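Where Does the Water Go When Dishes Dry?

You wash a plate and leave it out. A few hours later the plate is dry, even if no one touched it with a towel. The water did not vanish. Most of it went into the air.

Water is made of tiny pieces called molecules. They are much too small to see, even with a magnifying glass. In liquid water the molecules are always moving and bumping into each other. Some move slowly and some move fast. When a fast one is at the surface, it can break away and float off into the air. It is now part of a gas called water vapor. This change from liquid to gas is called evaporation.

Water does not have to boil to evaporate. A puddle on the sidewalk dries up on a cool day, and so does a wet sock. Boiling makes the change happen much faster, and it happens all through the water instead of only at the top.

Shape matters

Molecules can only leave from the surface. If you pour a spoonful of water on a flat plate, it spreads out thin and has a lot of surface. Put the same spoonful in a narrow bottle and it has very little. The plate will dry first.

A bowl is somewhere in between. If it sits right side up, the last drops slide down the curved sides and collect at the bottom. That small pool takes longer to dry than the sides do.

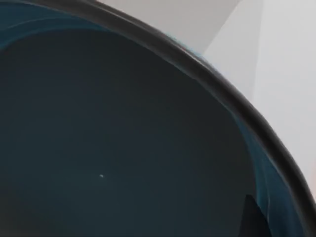 Air matters

Air can hold only so much water vapor. On a damp day the air already has plenty, so drying is slow. On a dry day it goes faster. Moving air helps too. The air right next to a wet cup fills up with vapor, and a breeze carries that air away and brings in drier air. This is why laundry dries well in the wind.

Warmth also speeds things up. Warm molecules move faster, so more of them can get away. Plates rinsed in hot water dry sooner than plates rinsed in cold.

A dish rack uses two of these ideas. The gaps between the wires let air reach both sides of a plate. Standing the plate on its edge lets water run down and drip off, so there is less left to evaporate. 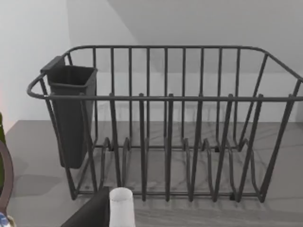

A dish rack made of thin metal rods.

Try it yourself

You need two plates, a narrow glass, and a teaspoon.

1. Put one teaspoon of water on each plate and one in the glass.
2. Set one plate and the glass side by side on a table. Set the other plate by a sunny window.
3. Look at all three every 20 minutes and write down what you see.
4. Do it again on a rainy day and compare your notes.

Words to know

Molecule: a very tiny piece of a substance, such as water.
Evaporation: the change from a liquid to a gas.
Water vapor: water in the form of a gas.
Humidity: how much water vapor is in the air.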